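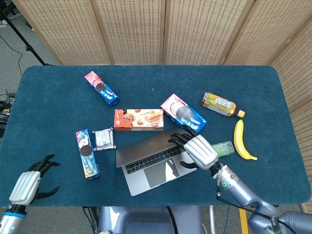 How to Run a Swap Table for Snacks at Work Without Losing Friends

Posted Apr 27, 2023 by Iveta Koubek

Every office has a drawer of food that seemed like a good idea in the store. Mine held a bag of licorice I had been moving from desk to desk since my first job at Bivier. A swap table puts all of it in one place, where the person who likes licorice (there is always one, and you should be a little afraid of them) can take it away.

We have run ours on the second floor at Fladstead for two years. These are the steps, including the ones we learned by getting them wrong.

What you need

One table that isn't anybody's desk
A cloth, if the table has a past
Sticky notes and a marker that works
A box for leftovers
A short list of rules, taped up at eye level

Step 1. Pick the spot

You want a place people pass on the way to something else. Ours was first set up in the copy room, which only Dagmar Procházka ever visits, and she had a very good month. Keep away from radiators and sunny windows. Chocolate that has melted and set again is still food, but it starts arguments.

Step 2. Set a time and end it

Open the table at 2 in the afternoon, when lunch has worn off and people are willing to eat almost anything. Clear it before you go home. We once left it out over a long weekend in November, and the building sent an email with the word "rodent" in the subject line.

Step 3. Decide what counts

Sealed packets and boxes are fine. Fruit with a peel is fine. Anything homemade needs a note saying what's in it, and "the usual stuff" is not a list of ingredients. Nuts go on a separate tray at the far end. Opened bags are out, even if you only had one. You didn't only have one.

Check the dates as things come in. At the first swap someone donated a tin of soup that was older than our intern.

Step 4. Settle the exchange rate

Skip this and you'll have a brawl over a cake. We tried points. Dolan in accounting built a spreadsheet with 139 items in it, each with a value, and defended the price of rice crackers for most of an afternoon. Now we use a simpler rule:

Put in one thing, take out one thing.
A big box counts as two if you want to be generous, one if you don't.
Fruit is free to take, on the theory that it needs the encouragement.

Step 5. Label the odd ones

If a snack came back from somebody's vacation and the packet is in a language the office can't read, stick on a note with your best guess. "Sweet, I think" is enough. "Fish?" is a kindness to everyone.

Step 6. Deal with what's left

There will be leftovers, and they will be the licorice. Sealed items go in the box, and when the box is full it goes to the Gastberg Street pantry, which takes anything in date. Call before you turn up. Ripe fruit won't last until then, so hand it to whoever bakes.

If it isn't working

Nobody brings anything: seed the table yourself with up to 5 decent items the first time. A single granola bar on a large table looks like a cry for help.

Somebody takes and never gives: say the rule out loud, cheerfully, while they're holding the cookies.

The same packet keeps coming back: retire it. We had a box of oat biscuits that changed hands all winter, and I now believe three people were using it as money.

Next swap is in room 224. Bring something with a date on it.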